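Bread baskets are back on the tables at the Bredgate lunch room

By Thandeka Khumalo
Jul 8, 2026
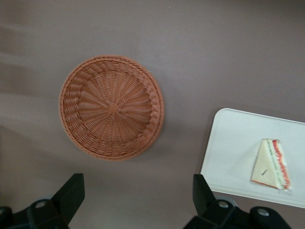

A rust-orange basket and a white tray with a wrapped sandwich at the Bredgate lunch room.

If you've eaten at the Bredgate lunch room any time since February, you'll know the drill. You slid your tray along, you picked up your soup, and if you wanted bread with it you asked at the counter and got one roll on a napkin. I missed the baskets more than I expected to (I am a two-roll person, and asking for a second one in front of a line of people is a small daily shame). So I was very happy to walk in this week and find that they're back!

The new ones are round and woven, in a warm terracotta color that looks good against the grayish tabletops. The old baskets were a sort of tired beige and had started to shed little bits into the butter. These are synthetic rattan with a thick braided rim, and if you look down into an empty one the bottom is woven like a sunburst, all the spokes running out from a little knot in the middle. I had never given a bread basket that much attention before, but my soup was slow.

The lunch room sits on the ground floor of the old Davine building, for anyone who hasn't been, with the entrance on the parking lot side. It has 19 tables and every one of them gets a basket, plus a few spares kept behind the counter for when one is off being washed. They go through the dishwasher on the top rack, I'm told, and that was the whole problem with the old ones, which went soft and lopsided after a few months of it.

The money came out of the spring raffle. The final figure was $3000, the best the raffle has done, and most of that is going toward the new refrigerator, with the baskets and a fresh stack of white trays coming out of what was left. I won two jars of pickled beets in that raffle and still have one of them, if anybody wants it.

About those trays. They're plain white with rounded corners and a thin raised lip, and I know there has been some grumbling. My table neighbor says the old brown ones had more room for a soup bowl and a plate side by side, and she may be right, I haven't measured. What I do like is the lip. I am a spiller, and on the walk from the counter to the window tables I have lost a fair amount of tomato soup over the years. So far this week my sleeves are clean.

The wrapped sandwiches are staying too. They started as a stopgap during the months without bread baskets, for people who wanted something to go with their soup and didn't feel like waiting at the counter, and they caught on. They're cut in triangles and cost $4 each, or $7 with a cup of soup. Egg salad and cheese are there every day, and the third kind changes. Last time I was in, it was chicken with a lot of celery, which I thought was great and the man behind me in line thought was a crime.

Bread itself comes from Kallio, the bakery two doors down, same as before. The plan is rolls most days and dark rye when Kallio has it to spare, sliced thick. Baskets go out full when the doors open and get filled again through lunch, so there's no need to pile up your tray on the first pass. You can carry an empty one up to the counter yourself if you spot it before the staff do, and I did that twice on my first visit, once for my own table and once for the big one by the coat rack, where they had gone through a full basket before I even had my spoon out.

A few small changes while I'm at it. Butter has moved to a dish next to the napkins. The gluten-free rolls are kept wrapped, at the counter, and you still have to ask for those. Dirty trays now go on the rolling cart by the kitchen door, and baskets stay on the table when you leave. People were stacking them onto the cart with the trays on the first day, me included, and by the end of lunch half the room had no bread again.

The other place in town that has gone back to baskets is the Dandora hall, where the choir lunch is held, though theirs are wire and lined with cloth. I ate there last month and the bread was fine, but the wire ones scrape across the table every time someone reaches for a slice and you can hear it through the whole first half of the program. The woven kind slides around without a sound, so that's one point for Bredgate.

Lunch hours haven't changed, and neither has the soup price if you're just having soup. The three old baskets that still hold their shape are sitting on the windowsill near the entrance, free to anyone who wants one for clothespins or onions or whatever you keep in a basket at home. Take one on your way out, but please leave the geranium that's in the biggest one, it belongs to the kitchen.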